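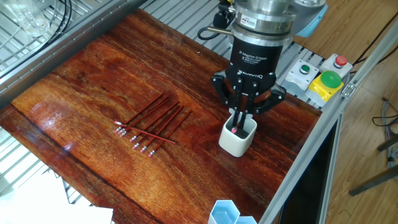 According to Hernán Ospina, the worst part of the new arrangement is that you can't complain to it. He did nine years next to me on the kitting bench at Stundon, and in that time I complained to him about my knees, my landlord and the parking, and he complained back. Now he has a gripper for a neighbor. He says he still catches himself telling it things.

I should back up. Stundon puts together desk sets for conference organizers and hotel chains: cup, pencils, a card with somebody's logo on it. It is not hard work. It is the kind of work where your hands learn it by lunch on the first day and your head is then free to go wherever it likes for the rest of your career. Mine mostly went to lunch.

In November they put an arm in our corner, and the pencils became its department. It picks one up and lowers it into the cup eraser first, with the sort of care I last used on a pencil in second grade. I was told on my first day that if I spent more than a moment per pencil I'd be spoken to. Nobody has spoken to the arm.

What changed for us is mostly titles. I am now a cell attendant, which sounds like I work in a prison. I lay out the pencils, I bring the cups, and when something goes wrong I have a green button and a red button and a big green mushroom of a thing to choose from. The training lasted 2 days and came with a 44-page binder. I've read 13 of those pages and I'm told that's the department record.

Fraser Halliday, our shift lead, likes to say the robot took the boring part of the job. I'd agree, except that watching a pencil go into a cup is a good deal more boring than putting it there. My wrists feel better, I'll give him that. I slept through the night for the first time in a long while, and I didn't tell Fraser because he'd put it in a slide.

No one got laid off. Two people moved over to the Crichton line, where they pack luggage tags by hand and talk all day, and the rest of us are jealous. Hernán has put in for a transfer. I asked him who I was supposed to complain to then, and he pointed at the arm.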